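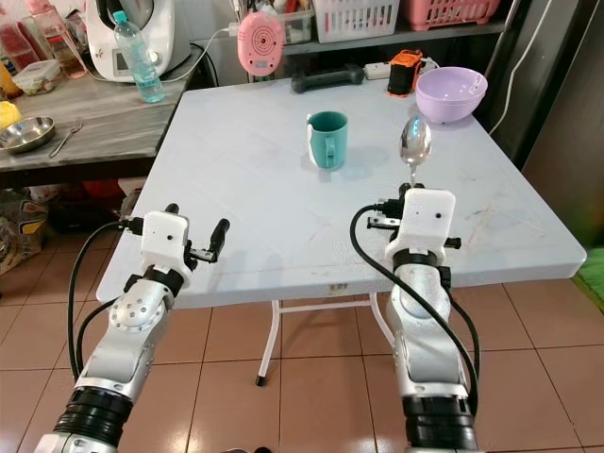

Mesa plegable: taza verde azulada, bol lavanda y cuchara de acero.

Cocina de Burari: superficies y menaje de diario
25 de octubre de 2025

El inventario doméstico Niso registra qué piezas se usan en cada cocina y en qué superficie se apoyan. La ficha de Burari es la número 13 de la serie y corresponde a una cocina con dos zonas de trabajo: una auxiliar, de color gris azulado, y otra principal, donde se concentran los recipientes. No se ha valorado el estado de las piezas - solo su tipo y su ubicación.

Zona auxiliar. La ficha la clasifica como superficie de apoyo para desayunos y servicio individual. La dotación mínima que fija Niso para este uso es de 2 recipientes y un cubierto. El bol cuenta como recipiente aunque esté vacío. Las manchas superficiales se anotan aparte, en la hoja de limpieza.

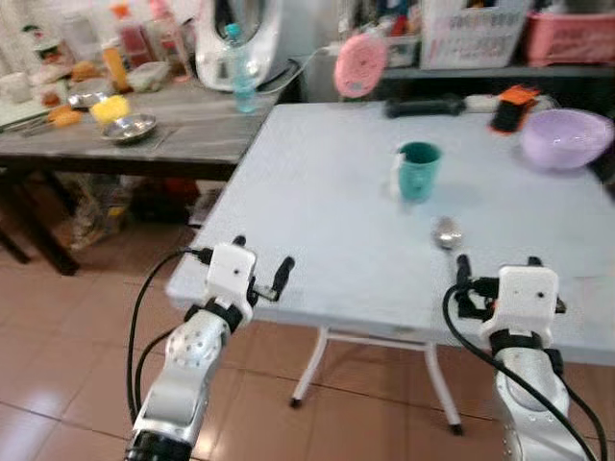

La cuchara, junto a la taza. Detrás, a la izquierda, la otra mesa, con un bol de acero y una esponja amarilla.

El paso entre ambas zonas mide 102 cm, cifra suficiente para que una persona trabaje con el cajón abierto. El suelo es de baldosa en todo el recinto. Los productos de limpieza y los alimentos se inventarían en hojas distintas, aunque compartan superficie.
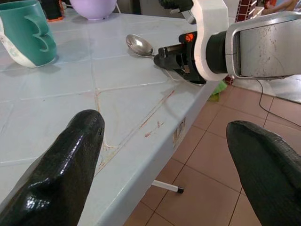
Detalle de la superficie clara, con marcas anaranjadas y rojizas. Al fondo, la cuchara y el bol lavanda.

Para este tipo de marca, el protocolo Niso prescribe paño húmedo y detergente neutro, con aclarado y secado inmediato. Los abrasivos quedan excluidos - rayan el acabado y la suciedad se fija después con mayor facilidad. Si la marca persiste, se repite la aplicación una sola vez y se anota el resultado.

Zona principal. Reúne el menaje de preparación y el de servicio, con unas 120 entradas en la hoja completa, incluidos los envases de despensa. 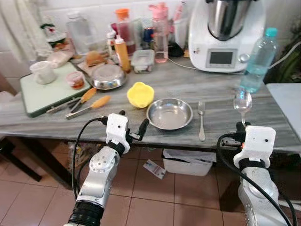 ¿Con qué frecuencia conviene revisar el inventario de una cocina?
Cada seis meses es suficiente en una vivienda; si hay cambios frecuentes de menaje, se recomienda una revisión trimestral.

Fichas relacionadas: Droltaddale, Yazzie.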